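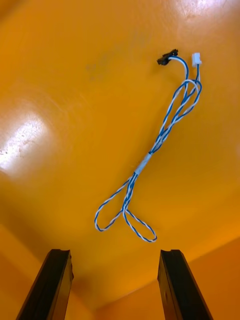 Every February I open the cable drawer and I promise to throw away half of it. This year I try a new rule: a cable can stay only if I can say what it is for. The blue and white twisted one was the first problem. It has a black connector and a small white connector next to each other at one end, and I do not remember buying it. I think it is from the old Primby fan, but the fan went to the tip two years ago.

I asked Yutong Yu, my neighbour, because she repairs radios. She said small white plugs like this are very common, and the important thing is to measure the spacing between the pins before I believe it fits anything. I did not know this. I was always pushing gently and hoping.

So now I have a ruler in the drawer. Also masking tape and a good pen. On each cable I write what it belongs to and the month. If I am not sure, I write a question mark, and it goes in the ice cream tub with the other question marks.

About coiling. My father wound everything very tight around his hand, and I did the same for 30 years. Thin wires do not like it. The damage comes near the connector, inside the plastic, where you cannot see it. Now I make loose loops and put one band in the middle. It takes more room in the drawer but I can live with that.

Rubber bands are a bad idea, by the way. After one summer in our garage they become sticky and leave brown marks on the wire. I spent a whole arvo cleaning this off with metho. Paper tape or a soft tie is better.

Jianguo Long asked under my last post why I don't just buy new cables when I need them. Fair question, mate. For a phone charger, yes, I would. But the small internal ones from a Nitau lamp or some old toy, I never find them again with the correct colour and length. Last time I paid 8 dollars plus postage and it was the wrong plug.

Result for tonight: 48 cables in the drawer, all with a label. The tub of question marks is nearly full, so that is for next weekend. The twisted one is in there too. If somebody recognises it, please write to me, I would like to know its name before I put it in the e-waste bag.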